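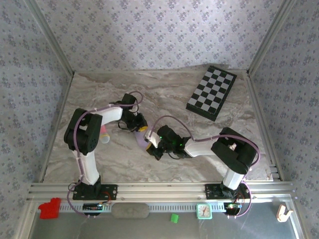 Els Van Acker wrote in before the meeting that she had come to the open day expecting a talk and was pleased to find that visitors could stand at the cell and ask for a task to be run again, though she would have liked the task names posted where people could read them. Her message was read out and is taken under item 3.

Visside Automation Group
Minutes of the October meeting, held at the Kandholm site

Chair: Bogumił Jakubowski
Apologies: as listed on the attendance sheet

1. Minutes of the previous meeting

Agreed with one correction. Under "Power", the reference to the supply for the left arm should read "both arms". The two arms are fed from one unit and isolated together.

2. Report on the open day

The chair reported. The doors opened at 10.00 and closed at 16.30. Attendance by the door register was 202, against 200 places offered. The two extra entries were admitted at the door and will not be charged.

The two-arm cell was run in blocks with a pause between them. The log shows 33 task runs during public hours. Runs stopped by the operator are included in that figure and are marked in the log with the letter S. It was agreed that the report to Enix should give the stopped runs separately.

Both arms are mounted on the one rail and work inwards over the same tabletop. Questions from visitors were mostly on how the arms are kept from striking each other when the grippers are close. The chair had answered that the speed limit is lowered in the shared zone and that the operator keeps a hand on the stop. A member asked for this to be written down in plain words for the next event. Agreed.

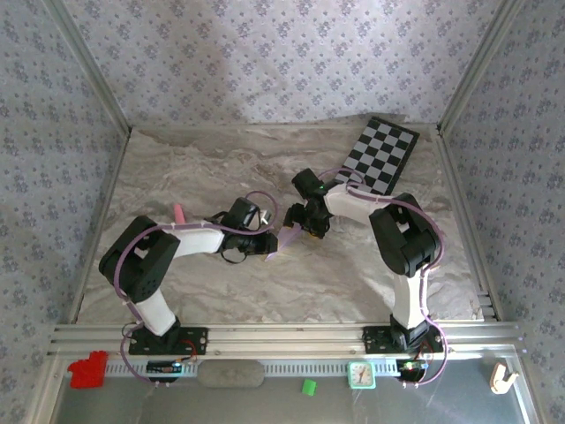 Two-arm cell at Kandholm, grippers brought together over the middle of the table.

3. Comments from visitors

The message from Els Van Acker was discussed. The meeting accepted the point on task names. A printed list will be fixed to the barrier at reading height, in the order in which the tasks are to be run. If the order changes on the day, the list is to be changed by hand and initialled.

Several comment cards asked for a screen showing the view from the gripper. The feed was available on the operator's desk but was not turned towards the public. The meeting considered a second screen on the visitors' side. Cable length is the limit. The present run reaches the desk with little to spare, and a longer one would need to be tested for dropped frames first.

One card asked whether the arms could be taught by a visitor. The chair said not at this stage. The group's insurance covers named operators only.

4. Wrist camera and views for the public

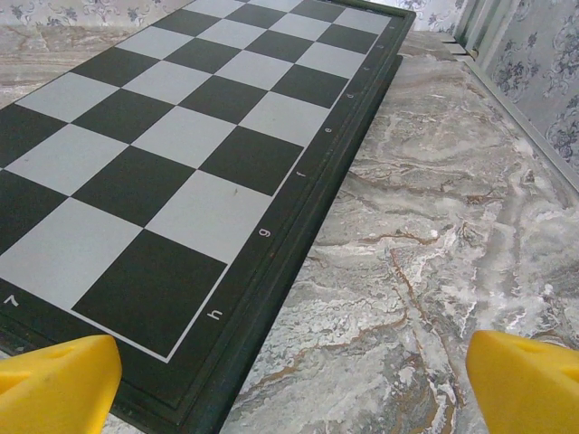
The choice of view for a public screen took up most of the item. The fixed camera gives the whole cell but is poor for small parts. The wrist view is better for close work, but it moves with the arm and some visitors may find it hard to follow. The chair noted that it does show print on objects quite well: with the board lying at a slant to the gripper, the letters along its border can be followed from "h" at the near end, although the "a" at the far corner is very small and hard to read. The yellow fingers stay in the bottom of the picture, which gives visitors a fixed point to go by. It was agreed to try both views side by side, with the wrist view the larger of the two.

A proposal to add a text overlay giving the task name was left until the printed list has been tried.

5. Thin and flat items

Belmonte had asked in writing what the cell can do with sheet material. The chair replied that no claim should be made to Belmonte until a proper trial has been done. A flat sheet gives the fingers little to close on, and plain paper without marks gives the camera only the edges to work from. Shading across the sheet can also be taken for an edge if the threshold is set too low.
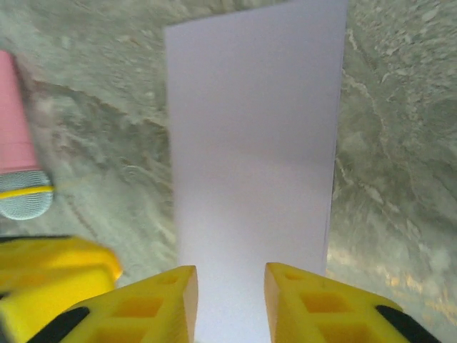

Wrist view with plain sheet between the finger tips, marbled surface.

It was agreed that the trial will use one paper weight only, with the sheet laid in the same starting position for each run. Results are to be recorded as picked, dropped or not reached. A run in which the sheet is creased counts as dropped. Bogumił Jakubowski will draft the method and send it round before any dates are offered to Belmonte.

6. Costs

The total for the open day was 1781, including hire of the barriers and printing. Enix will be invoiced for its share once the barrier hire has been confirmed in writing. The printing was over the amount allowed and the difference will be met from the general account.

7. Actions

Printed task list for the barrier, with space for changes: B. Jakubowski
Plain-language note on the shared zone and the stop: B. Jakubowski
Test of longer camera cable, with dropped frames logged: Kandholm site
Side-by-side display of fixed and wrist views: Kandholm site
Reply to Els Van Acker: chair
Separate count of stopped runs for Enix: chair

8. Any other business

The lighting over the tabletop was raised. Reflections from the surface vary through the afternoon and a blind was suggested for the window side. Deferred to the next meeting, when a price should be available.

The meeting closed at 17.45.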